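How Does a Buckle Hold On So Tight?
January
By the Sunday Explainers desk, Wornberg

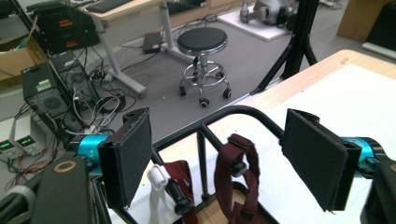

I must have clicked a thousand buckles in my life before I ever wondered how one works. School bag, bike helmet, car seat — click, click, click, and off I go. Then one day the strap on my old Travo rucksack kept slipping, and I sat down on the stairs to find out why. A strap is a very simple thing, you see. It's a long, flat ribbon of strong cloth, and all by itself it can't hold anything up! It needs something to grab. Look at the two dark maroon straps hanging from the black frame: the one on the left has a white plastic buckle, and the other makes a tall loop and is held round a small black knob. Two straps, two different ways of hanging on.

So what is strap cloth made of? Usually it's nylon or polyester, which are both kinds of plastic pulled out into very thin threads. A big machine called a loom weaves the threads over and under each other, very tightly. If you pull one thread it might snap. Pull hundreds of them together and they share the work, a bit like a whole class playing tug of war on the same side. My rucksack strap has a label that says it can hold 80 kilograms, and that's more than I weigh (even after Sunday lunch).

Now for the clever bit. There are lots of kinds of buckle, and my favourite is the one with two springy arms. Push it in and the arms squash together. Then they reach the holes at the sides and ping outwards — that's your click! To let go, you squeeze the arms and slide it out again.

Another kind has no click at all. The strap goes up through one slot, over a bar and down through the next. When you pull, the strap presses hard against the bar and against itself, and all that rubbing stops it sliding. Rubbing like this is called friction. It's the same thing that stops your shoes skidding on the pavement.

And my rucksack? I'd threaded the strap the wrong way, so it hardly rubbed on anything. I took it out, went up and over the bar properly, and filled the bag with library books to test it. It held!

Have a go yourself with an old belt or a bag strap. Thread it one way and pull, then try it the other way. Please don't practise on your car seat or your bike helmet, though — those need to stay just as they are.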